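一个人跨城搬家，前后折腾了一个多月，记一下过程。给以后的自己看，也给准备搬的人参考。分条发，想到哪写到哪。

1
背景：租房，一室一厅，住了五年。换工作，从南边搬到北边，开车要一整天。家具大部分是房东的，自己的东西以书、厨具、衣服和两件柜子为主。没有车，没有宠物，有一盆养了很久的龟背竹。

2
公司给了一笔搬家补贴，要凭发票报销，所以个人面包车那种不开票的先排除了。补贴有上限，超过的自己出。

3
问了几家。报价方式差别很大，有按车型报的，有按立方报的，有按件报的。按件报的看着便宜，把楼层费、远距离搬运费、大件费加上去就不便宜了。问价的时候直接把这些条件一次说完：几楼、有没有电梯、楼门口到能停车的地方多远、有没有超过一米八的家具。

4
最后在 Rillasum 和 Jadia 两家里选。Jadia 是整车直达，隔天到，贵。Rillasum 是拼车，要等凑够一车，说三到六天到。我新房那边交接要晚几天，早到了也没地方放，选了 Rillasum。

5
合同要看的几个地方：保价怎么算、迟到怎么算、到货以后多久内验收。保价这条我问了三遍。默认是每件赔一个很低的固定数，想按实际价值赔得另外交保费，而且要提前列清单，写上每件值多少。我给显示器、缝纫机和一套锅买了，别的没买。

6
定金交得很少，尾款卸完再付。要求装车前付全款的那家我没有继续聊。

7
先说清东西。我的顺序是：衣服、厨房、书、文件、杂物。杂物放最后，前面几样清完心里有数了，对杂物下手会快一点。

8
衣服。两年没穿的都拿出来，试一遍。试的时候大部分就有结论了。旧羽绒服我一开始想扔，后来想到要往北搬，留了两件。有点跑绒，在家里穿够用。

9
小区的旧衣回收箱满了好几天没人来收，我打了箱子上的电话，第三天来收走了。之前一直以为那个电话打不通。

10
厨房。调料能用完的用完，搬家前两周就不要再买大瓶的了。我犯的错误是在清东西的同时还在囤打折的酱油。液体最后一件都没有带走，开了封的送给隔壁，没开封的放在楼道的共享架上，当天晚上就没了。

11
米剩小半袋，想着能带，后来发现拼车的合同里写了不承运食品，粮食也算。煮了一个星期的饭。

12
书最麻烦。重，占地方，卖不出价。我分三类：还会翻的、图书馆能借到的、舍不得但是不会再看的。第二类全部处理掉。第三类留了一格。这个标准执行得不怎么严格，有几本是从门口又捡回来的。

13
卖书的方式试了两种。一种是扫码回收的平台，教材和小说收得多，专业书基本不收，钱很少，胜在上门取。另一种是在本地群里按捆出，写清楚主题，自提。后一种走得快，来的人往往还会顺便问一句有没有书架。

14
书架我也卖了。拆的时候发现背板已经有点受潮鼓起来，照实讲了，降了价，对方还是要。

15
文件。合同、体检报告、毕业证、学位证、保险单，这些放一个文件袋，随身带，不上货车。水电费的旧账单撕了。说明书全部扔掉，网上都能搜到。保修期内的电器，购买凭证拍一张照，原件也放进文件袋。

16
有人问证件为什么要随身。拼车的中间要倒一次仓，到得比说的晚很常见，而入职第一天就要看学位证原件。

17
龟背竹。问了三家都不运活的植物，说死了不好算。最后给了楼下理发店，他们门口原来就有几盆，朝向也合适。剪了两段枝条，用湿纸巾包着，套上袋子随身带。到那边插在水里，两周后有一段出了根。

18
纸箱。搬家公司卖的箱子贵，但确实厚。网上买的便宜的三层箱装衣服可以，装书底会塌。超市水果摊要来的箱子很结实，问题是有通风孔，也有味道。我的做法是书和厨具用五层箱，衣服用编织袋，其余用旧快递箱。

19
装书用小箱。大箱装满书以后一个人抬不动，搬运的师傅也会不高兴。我自己试的上限是抱起来能走到门口不用换手。箱子上面没满的话塞毛巾和袜子，免得一压就瘪。

20
盘子竖着放，跟唱片一样一张一张立起来，中间隔旧报纸或者抹布。平着摞的我碎过一次，上次搬家的事了。杯子里塞袜子。锅盖和锅分开，盖子用毛巾裹。

21
刀用硬纸板折一个套，套外面写上“刀”，单独放，放在你知道在哪里的箱子里。

22
螺丝。拆家具下来的螺丝装进小袋，小袋粘在那件家具看不见的一面。千万别把所有螺丝放进一个罐子，我第一件柜子就是这样，后来对着一罐螺丝试了一晚上。

23
拆之前拍照。抽屉滑轨那一块多拍几张，从侧面拍，要看得见孔位。线也一样，路由器和显示器后面拍一张再拔。

24
每个箱子写三样：编号、去哪个房间、一句话内容。写在侧面，别写在顶上，摞起来以后顶面看不到。我两侧都写，因为搬进去以后朝哪面放不由你决定。

25
编号对应手机里一个表。表里可以写得细一点，比如“灰色毛毯、电热水壶、备用插排”。真找东西的时候搜一下就出来了。这一步花时间，大概是整件事里最值得花的。最后一共 41 件，卸车的时候对着表勾，少一件马上就能说出是哪一件。

26
“先开箱”单独准备一只，里面是第一晚和第二天早上要用的：床单、毛巾、卷纸、充电器、拖鞋、一只碗、一双筷子、剪刀、垃圾袋、螺丝刀、灯泡。灯泡是上次搬家得来的教训，到了以后卧室的灯是坏的，外面已经没有店开门。

27
不过这次是拼车，货比人晚到，“先开箱”也跟着晚到。所以其实应该分成两份，一份随车，一份跟人。我是出发前一天晚上才想明白的，临时把那箱打开，捡了一半塞进背包。背包是 70 升的，爬山用的那只，背上站起来需要扶一下墙。

28
退租。提前一个月书面通知，微信上说的也截图。交房那天要房东到场，一起抄水表电表燃气表，当场拍照，当场把押金怎么退写下来。我的房东说晚几天转，我请他写在收条上，写了日期，到期确实转了。

29
墙上有几处挂钩留下的印子。买了一小盒补墙膏，抹平，干了以后用砂纸轻轻磨一下。颜色对不上，近看有印，站远一点还行。房东没有扣钱。

30
燃气要自己去办销户或者过户，我以为跟电一样可以网上弄，结果要预约上门拆表封口，排了九天。这一项建议最早办。

31
宽带还在合约期内，提前退要交违约金。打客服问能不能移机，跨省不行。后来转给了下一任租客，两个人一起去营业厅，二十分钟办完，违约金没交。

32
快递和外卖地址、银行卡账单地址、医保、驾照，列个单子一个一个改。医保最慢。购物软件上的默认地址记得删掉旧的，我改晚了，有一袋猫砂……我没有猫，是给朋友寄的，填错了，寄到了旧房子。

33
胶带的事。买的时候总怕不够，一次买了很多。颜色我选了橙红色，远远就能认出是自己的箱子，拼车的仓库里什么人的货都有，这点有用。透明胶带便宜，但是撕开以后找不到头。

34
封箱的方法：底部中缝一条，两边各压一条，像“工”字。顶上一条就够，到了还要拆。书箱底下再绕一圈。不要为了结实一直缠，拆的时候会想骂自己。

35
全部封完，还有四卷连透明袋子都没打开。 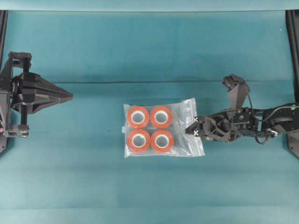 36
装车那天。约的上午九点，十点二十到的。来了两位师傅，先看了一圈，问哪些重哪些怕压。我提前把怕压的放在门边单独一堆，省了很多话。电梯要跟物业预约，还要交一点押金，贴保护板。没预约的话，有的小区保安会拦。

37
师傅装车的时候我拿着表在楼下，出来一件勾一件。装完双方在单子上签字，我拍了车厢里的照片和车牌。对方对拍照没有意见，说很多人都拍。

38
空了的房子走一遍，看这些地方：洗衣机滚筒里面、阳台晾衣杆、浴室门后挂钩、吊柜最上层、床底、冰箱冷冻格。我在浴室门后找到一件浴袍，在冷冻格里找到一袋饺子。浴袍塞进背包，饺子给了隔壁。

39
人坐火车走。没有选飞机，考虑的是行李重量，还有那两段枝条。七个小时，大部分时间在睡觉。

40
到了以后房子是空的。第一晚睡在瑜伽垫上，盖的是自己背过来的毯子。三月的北方，暖气还没停，比想象中好过。嗓子很干，半夜起来喝了两次水，第二天先去买了一只水桶放在暖气旁边。

41
货在第六天下午到，刚好卡在合同说的最后一天。中间我打过一次电话问，对方说在倒仓，报了一个仓库的名字，叫 Tistesix。查了一下地图，离我这里还有半天车程。等货这几天没有别的办法，就是吃外面，穿那两套衣服轮着洗。

42
卸车加了一笔钱。楼门口在修路，车停不进来，多走了 17 米，超出了合同里免费的那段距离。师傅当着我的面用卷尺量的，量完给我看。合同里有写，我也就付了。下单前要是去看一眼新小区门口就能预料到，但是人在外地，看不了，可以请中介拍一段视频。

43
验收。先看箱数，再看外观，瘪了角的、湿了的当场打开。有一只箱子一角塌进去，里面是毛巾和床品，没事。碎了一只盘子，竖着放的那排最外面那一张，贴箱壁的地方报纸垫薄了。没有保价，也没有找他们赔。

44
缝纫机是好的。通电试了，走了一段线，底线有点松，搬之前就那样。

45
第二件柜子装回去用了一个小时，螺丝是分好的。第一件前面讲过了。少一颗，去五金店配，带着同款的去，老板看一眼就从抽屉里拿出来，五毛。

46
新房这边离得最近的五金店叫 Mohamedi，店面很窄，灯泡、水管、锁芯、花盆都有。头一个星期去了很多次。建议把需要的东西写在纸上攒一攒再去，我是想到一样跑一趟，走路不远，可是没有电梯。

47
对，新房在五楼，没有电梯。看房的时候觉得五楼还好。背着那只包第一次上去的时候改了看法。现在一个多月，习惯了一些。

48
拆箱顺序：床、浴室、厨房、工作的桌子，其他往后放。每天拆几箱，拆完箱子压平捆起来，放楼道不超过一晚。收废纸的阿姨早上七点多在小区门口，整齐的纸箱她按斤收，脏的不要。

49
有三箱到现在没拆，靠在卧室墙边，上面放了台灯当床头柜用。表里写的是“书（专业）”“冬天鞋”“线材和不知道什么”。不知道什么那箱，大概率可以直接扔，但还是想打开看一下再说。

50
花费。运费、保费、加的那笔搬运费、纸箱、电梯押金以外的杂费，全部加在一起 3,918 元。卖书卖架子收回来的钱没有算进去，很少，差不多够吃几天外卖。报销要的是发票抬头写公司全称，税号别填错，我的第一张就被退回来重开，又等了一个星期。

51
事后看，可以省的是两笔：一个是那些便宜的三层箱，买来没怎么用；另一个是气泡膜，毛巾和旧衣服完全可以代替。不该省的是保价那几件，还有五层箱。

52
时间上，如果重来一次，我会这样排：提前五周退租通知、约燃气；提前四周开始卖书；提前三周定搬家公司；提前两周买箱子，封不常用的；提前一周厨房；最后两天床和浴室。我这次卖书太晚，最后一周每天晚上都有人来提东西，打包就断断续续的。

53
有人问拼车值不值。看你等不等得起。货先走人后走会舒服一些，我是反过来的，中间空了六天。如果新房能提前拿到钥匙，又有人帮忙收，拼车没什么问题。赶时间就整车。

54
有人问旧冰箱洗衣机要不要带。我那两台是房东的，没有这个问题。朋友带过一台洗衣机，滚筒要装回运输螺栓，螺栓早就扔了，后来在网上按型号单买的。冰箱到了要静置一阵再插电，多久看说明书，各家写的不一样。

55
问枝条怎么带的：剪在节的下面，要带一截气根，湿纸巾裹住切口，外面套袋子，袋口别扎死。两天之内问题不大。没出根的那段叶子黄了，已经扔了。出根的那段昨天换到土里，放在厨房窗边，那里下午有光。

56
表格模板有几个人要，我整理一下，把自己的内容删掉再发。列很少，就是编号、房间、内容、是否怕压、装车勾、卸车勾。

57
补一条漏掉的：钥匙。旧房的门禁卡、信箱钥匙、大门钥匙、地下室钥匙，退的时候写在交接单上，一把一把列。我的信箱钥匙搬到新家才在外套口袋里发现，寄回去的，花了一份快递费。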